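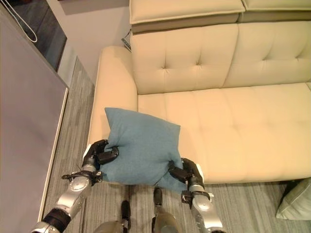

Protected leather, surface gone tacky on headrests only. Cleaner or finish failure?

14 replies · 1219 views

ridgeline_k
Posted 26 December 2025

Sofa, cream, sold as full-grain with a pigmented finish. Bought new, eight years old. The seat and back are fine. The tops of the headrests have gone slightly sticky over the past year and pick up lint. Wiping with a damp cloth removes a gray film, and the tack comes back within a week.

Products used so far: Stellamora leather wash twice a year, diluted per the label, and Jumer conditioner after each wash. No heat source nearby. The room stays between 64 and 72 F. Humidity I have not measured.

Is this residue from the conditioner, or is the topcoat breaking down? I would like to know before I strip anything.

6 replies to this post

tannin_load
Body oil. Hair and scalp contact is the usual cause of tack that appears on headrests and nowhere else. The oil moves through the topcoat, softens the binder, and the surface starts holding dirt. The gray film is dirt plus softened finish. Your conditioner is not helping. A pigmented finish does not let much of it through, so most of what you apply stays on top.

Test: put a drop of water on a seat panel and a drop on the headrest. Wait five minutes. If the headrest darkens and the seat does not, the finish has opened up.

Share · 3

mbp_upholstery
Disagree on the conditioner. I have worked on furniture leather for a long time and the "pigmented leather cannot absorb anything" line is repeated more than it is tested. Some gets in through seams, needle holes and flex cracks. On buttoned work like yours it collects in the dimples around the buttons. If conditioner were the whole problem, you would feel tack in the dimples first.

Run a white cotton swab around a button and another across the headrest. Compare.

ridgeline_k
Did both tests.

Water drop: no change on the seat after five minutes. Headrest darkened slightly and took most of an hour to return to the original color.

Swab: the button dimples came up faintly yellow and a little waxy. The headrest swab was gray.

tannin_load
So two separate things. Wax in the dimples is conditioner. The headrest is finish failure from oil. The second one is the one that costs money.

solvent_side
Before anyone sells you a refinish, degrease it. Joshi makes an absorbent degreaser in an aerosol. It goes on wet, dries to a powder, and pulls oil as it dries. Brush off, repeat. On a headrest with years of contact expect three passes with a day between each. Do not use dish soap. Do not use rubbing alcohol on a finish that is already soft, it will take the color off.

Share · 11

mbp_upholstery
Agree on alcohol. On the degreaser, be clear about what it does. It removes free oil. It does not restore a binder that has already swollen. If the surface is still tacky 48 hours after the last pass, the topcoat is done and has to come off.

hallway_ferret
Is it definitely leather on the headrests? Plenty of sofas sold as leather use coated fabric on the back and sides, and sometimes on parts like headrests. Coated fabric with a polyurethane surface goes sticky by hydrolysis, with no oil involved, and no degreaser will fix that. If there is a zipper underneath, open it and look at the reverse side. Leather is fibrous and uneven. Coated fabric shows a knit or weave.

ridgeline_k
Zipper opened. Reverse is fibrous, no weave. Leather, at least on the one I checked.

hallway_ferret
Then I withdraw the point. Check the other one too. They are not always cut from the same stock.

p_ollie_r
I paid $397 to have two headrests stripped and recoated by a mobile technician. It lasted four years. The color match was good in daylight and slightly warm under lamps. He used an Ollholm two-part topcoat with a crosslinker. The same shop quoted $137 for a clean and seal without recoating and told me it would not hold on a soft finish.

tannin_load
Crosslinker is the part to ask about. An uncrosslinked water-based topcoat will fail the same way again, and faster. Some hobby kits leave it out because the mixed product has a short pot life. Read the label before buying one.

solvent_side
$397 for two headrests is high. The materials for that area are a few ounces of each coat. A careful owner can do it over a weekend with a foam pad and a small spray gun. Practice on the underside of a seat cushion.

mbp_upholstery
It is high for materials and normal for labor. Masking, stripping, neutralizing, two color coats, two topcoats, drying between each. I have also been hired to fix owner jobs where the color went on over oil and peeled in sheets. If the leather is not fully degreased, no topcoat will bond. I would not tell a first-timer to start with a light color.

solvent_side
Light colors hide overspray better than dark ones. We are not going to agree on this.

ridgeline_k
Plan, then. Stop the conditioner. Clean the dimples with diluted wash and a soft brush. Three passes of degreaser on both headrests, 24 hours between passes, then wait 48 hours and repeat the water drop. If it still darkens I will get a quote in January and ask whether the topcoat is crosslinked.

tannin_load
Reasonable. Afterward wipe the headrests every two weeks with the wash, diluted, and dry them with a clean cloth. A washable cover over the contact area does more than any product.

mbp_upholstery
Use undyed cotton for the cover. Dye transfer onto cream is a different thread.

Share · 5 comments hidden · Log in to reply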